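Wrist camera detector merges two touching-distance bricks into one grasp candidate when the other arm is in view

Posted in: Perception / Bimanual setups
Tags: segmentation, wrist-camera, self-filter, grasp-planning

pandby_cell2
Joined February, 14 posts

Two-arm tabletop cell, one wrist camera per arm, sorting toy bricks into colored bins. Planning stack is Plivolora with the stock grasp sampler. Segmentation is a small instance model I fine-tuned on 600 wrist frames labeled by hand, all taken with a single arm over the table.

With one arm running, the masks are good. With both arms running, I get a repeatable failure. When arm B is down near the bricks and arm A is looking at the same area, arm A's detector returns one long green instance covering two separate 2x2 bricks and part of arm B's fingers. The grasp sampler then proposes a grasp centered on the gap between them. The planner accepts it, the arm closes on nothing, and the retry counter goes up until the task aborts.

What I have tried:

Raising the mask confidence threshold. The merged mask scores higher than either correct mask, so this removes the right answers first.

Lowering the NMS overlap threshold. No change.

Adding a size limit for 2x2 bricks. This works until there is a 2x4 on the table, and then good detections get thrown away.

Masking out arm A's own fingers with a static polygon. They are always in the same part of the image at a given opening width, so that part is fine. The polygon obviously does nothing for arm B.

I do have joint states for both arms on the same bus. The node that runs segmentation only subscribes to arm A. Is the correct fix to retrain with both arms in view, or to filter arm B geometrically before the detector sees the image? I would prefer not to relabel everything.

mask_and_margin
Moderator, 2,310 posts

Filter geometrically first, then retrain with a small set. The two fix different problems and you have both.

The merged mask comes from training data that has no foreign fingers in it. The model has learned that anything dark between two patches of the same color is a shadow or a gap between studs, so it bridges it. A geometric filter takes away the pixels that are causing the bridge, but it will not teach the model that the two patches are different objects. You may still see merges when the bricks are close together and the filter leaves a hole between them.

For the filter:

Subscribe the segmentation node to both joint state topics. Interpolate each one to the image timestamp. Do not use the latest message. If arm B is moving, one frame of lag is enough to put the rendered finger beside the real one.

Render arm B's gripper links into arm A's camera using the collision meshes, offscreen, depth only. The full arm is not needed. The last two links and the fingers cover nearly everything a wrist camera will see at this range.

Dilate the rendered silhouette by 5 pixels. If you need much more than that, your base-to-base calibration is off and you should fix that before doing anything else. Check it by jogging arm B to a few still poses and overlaying the outline on arm A's image. The outline should sit on the finger edges at every pose. If the offset stays the same in direction across poses, suspect the base transform. If it changes with the wrist angle, suspect the hand-eye transform.

Do not paint the masked pixels black before inference. Your grippers are probably black already, and you would be giving the detector exactly the input it fails on. Run the detector on the unmodified image, then subtract the silhouette from each instance mask, then run connected components on what remains. Two components with area above your minimum become two instances. In your failure case this alone may split the merged mask.

One warning on the last step. If arm B's finger crosses the middle of a single brick, connected components will split that brick in two. Keep a flag on every instance that touched the silhouette and have the sampler refuse to grasp flagged instances until arm B has moved away. A skipped cycle costs less than a bad grasp.

For the retraining, 300 additional frames with both arms in view should be plenty. You can get the gripper labels from the same renderer, so only the bricks need work by hand. Include bricks inside the bins. Many people label only the table and then find the detector proposing grasps on sorted parts.

Our overlay test uses views like this one, with the second gripper entering from the top:

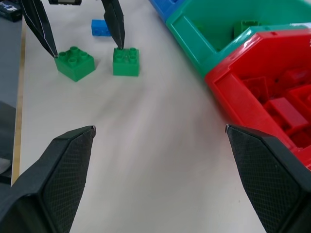
Arm A wrist view, arm B's fingertips at two green 2x2 bricks. Own fingers at bottom are handled by the static polygon.

Two instances are wanted on the green pair, one on the blue brick behind them, and everything inside the bins should carry a bin label. A plain color threshold would also pick up the green bin, so leave color out of the instance step and use it only for choosing the destination.

wulstead_ops
Joined last year, 3 posts

had same thing. just make the arms take turns. problem gone

pandby_cell2

Taking turns does work, but it takes the cycle time back to the single arm number, so I am keeping it as a fallback only.

Results after implementing the filter as described above. Offscreen depth render, both joint topics interpolated, 5 pixel dilation. On a held-out set of 364 two-arm frames, the merged green instance is gone in nearly all of them. The ones left are frames where the bricks are in contact with each other, and there the silhouette does not pass between them, so there is nothing to split on. I assume that is what the retraining is for.

The calibration check was useful. The outline was shifted sideways by the same amount at every pose, and it was the base transform. I had entered the value from the drawing and never measured it.

Open item: the interpolation buffer drops images at startup when arm B's driver comes up late. At the moment I hold the segmentation node until both topics have data.

villanueva_grasp
Joined two years ago, 87 posts

On the open item, holding the node is fine at startup but do not leave it as the only guard. If arm B's driver dies during a run, your buffer will stop filling and the last state will be used forever, or the node will block, depending on how you wrote the lookup. Set a maximum age on the joint state. When it expires, publish an empty detection list with a status code, and let the task layer decide whether to stop.

For bricks in contact, before you retrain, check the input resolution. If the image is being downscaled ahead of the network, the seam between two bricks of the same color can fall below one pixel, and more labels will not bring it back. Crop to the table region and run at native resolution. On our cell that made more difference than the extra data did.

Also, the grasp sampler has a parameter for minimum clearance to other instances. The default is zero. Set it to at least the thickness of your fingertip, otherwise it will propose a grasp with one finger going down into the seam.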